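Level Design for Sandbox Games
Handout 3: Spawn points, sight lines, and why your players are lost

Read this before the lab. It covers the first hour a player spends on your map, the hour most of you designed last, at two in the morning.

1. Where the player appears

The spawn point is the only place on your map that everyone will see. The cathedral you built in the far corner will be seen by you and by me, because I have to grade it. Budget your effort accordingly.

A good spawn sits on slightly raised ground, faces something, and does not drown anyone. Check the facing direction. In last term's Dakorora project, a very handsome harbor map, players arrived looking at a cliff from arm's length. Several of them reported a texture bug.

2. Landmarks

Pick one tall thing and make it visible from spawn. Then pick a second tall thing visible from the first. Keep the silhouettes different. Two identical towers on opposite sides of a valley will split a friendly multiplayer group faster than any argument over loot.

On the Maldonado map we put the lighthouse 300 blocks from spawn. That turned out to be a decent walk: long enough to feel like a trip, short enough that people made it before dark. Your number will depend on movement speed and on how many holes you leave in the ground. Please leave fewer holes.

3. Indoors

The same thinking applies once there is a roof. Players read a room by its large surfaces first and its ornaments second, so settle the walls and the big furniture before you start on knickknacks. I say this every year. Every year somebody hands in a hut with 10 candlesticks and no door.
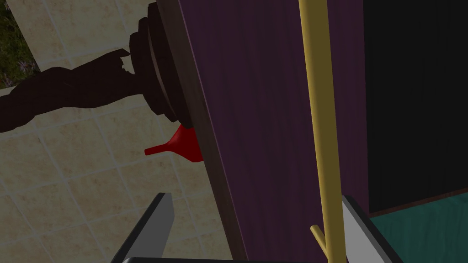
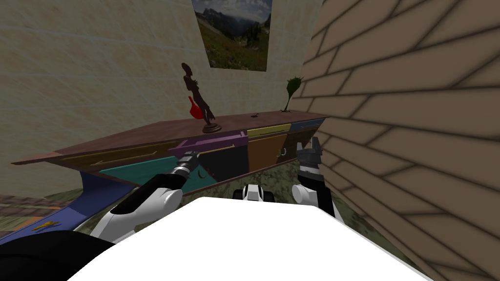

Interior renders: a yellow twig against purple wood grain, then a sideboard with a statuette.

Props should also leave room to walk. Collision boxes are often fatter than the model, and a corridor that looks generous in the editor may be a squeeze in play. Walk every room yourself, at player height, with flying turned off. Yes, off.

4. Paths

Players follow paths even when they claim to be explorers. A worn strip of gravel will do more than a sign, and a sign will do more than the paragraph you put in the download description. If you want people to wander, let the path fade out somewhere with a view in two directions. If you want them at the mine, take the path to the mine.

Avoid perfect straight lines unless somebody in your setting would have had the budget for them. Bend the route around a hill, a pond, a neighbor's fence. Rundside is the map to study for this: one main road, no signs at all, and testers still found the market.

5. Resources near spawn

Wood, food, and stone should be within reach of the first evening. Put the better materials farther out. The first Pilel build had 561 trees in the starting forest and not one scrap of exposed stone, so everybody owned a lovely cabin and a wooden pickaxe, and there they stayed.

For the lab

Bring a map with a working spawn and two landmarks. Trade with the person next to you and watch them play for ten minutes. Do not talk. Do not point. Do not sigh. Write down where they stop, where they turn around, and anything they try to climb.

Hand in your notes together with a revised map. If your revision consists of a bigger sign, see section 4.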